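PRESS RELEASE - for immediate use
2023-02-18

Pindbridge shop fitters put small boxes back at eye level

Lindgren, the display and shelving firm based in Pindbridge, has brought out a range of stepped counter stands for chemists, corner shops and gift shops. Clear acrylic, low at the front, higher at the back. Orders open now.

The idea came from the counter at Vindham, a family shop where small packets kept ending up flat on their backs behind the till. Customers asked for things that were right there in front of them. Margarida Lobo, who runs the counter, tried a first stand in January and has kept it.

"Tall things at the back, short things at the front, it sounds obvious," she said. "But on a flat shelf you never keep it up past lunchtime. With steps you put a box back and its where it should be." 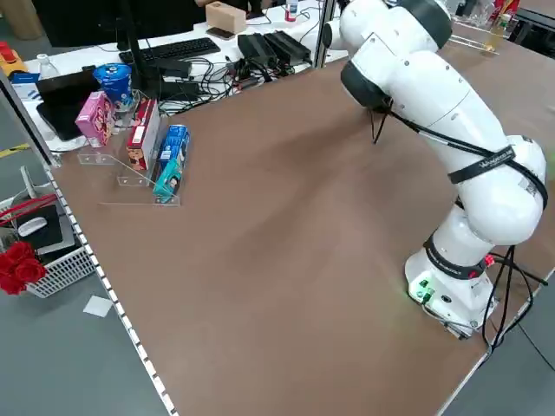 The stands suit mixed stock. Boxes of different sizes and colours, a few of each, no need to fill every step. Lindgren suggests leaving a gap between packets so the fronts can be read, and keeping the lowest step for whatever is newest in. Anything round or too tall goes behind. Wipe with a soft damp cloth, no glass spray please, it clouds the plastic.

Two sizes to start with. The small one is 300 mm wide and goes beside a till, the large is 400 mm and needs a proper counter. Both come in one piece, no screws, no clips. A wider version for window displays, 900 mm, is planned but there is no date for that yet.

Abílio Ramalho, who drew the range with his brother Salvador, said the hardest part was the height of the steps. "Too low and the back row dissapears. Too high and it's a staircase. We went through a lot of offcuts."

First orders of 30 or more go out with free delivery. Smaller orders welcome, carriage at cost. Samples can be borrowed for a week, shops only, return postage is yours.

Trade prices and the size sheet from Conceição Correia at the Lindgren office, Pindbridge. Retailers who already have an account can order in the usual way.

ENDS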